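Speaker notes - The Kurnerholm Sill and the water behind it

Start with the map. Give people time to find the strait, then the island of Durno on the south side.

The sill is a ridge of rock on the sea bed. It runs from Durno across to the mainland, 28 kilometres end to end. At its highest point there are 99 metres of water over it. The basin behind it, the Rornari Deep, goes down to 840 metres.

Explain what that means for the water. The top layer moves in and out with the tide. Below the level of the sill the water is shut in, and it only changes when cold, salty water from outside is heavy enough to spill over and sink. In most years this happens in November, after the first long run of northerly winds. Some years it doesn't happen at all.

Pause for questions before going on to the names.

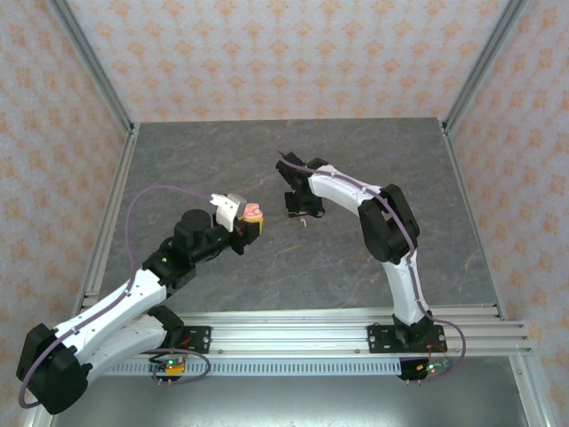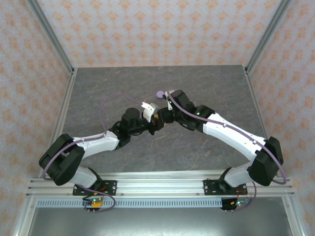 Names. Older charts call the whole basin the Fröhlich Gulf and put its edge well to the west of where we draw it now. The early surveyors had few soundings and went by the shape of the coast. The name Rornari was first used only for the northern bay, and spread south as more of the bottom was measured.

Mention the two limits still in use. Fishermen count the gulf from the Durno light. Chart makers count it from the crest of the sill - a difference that matters when you compare catch records with depth tables.

Thank Snædís Mikkelsen for the temperature readings and Hafþór Hafstein for redrawing the depth chart. His version has the soundings in metres. The one in the handout is still in fathoms, so say this aloud.

Last part: the bottom itself. Soft grey mud in the middle of the basin, gravel and bare rock along the sill. The mud is thickest at the northern end, where 2 rivers come in. If time is short, skip the rivers and go straight to the section on currents over the sill. Keep five minutes for questions at the end.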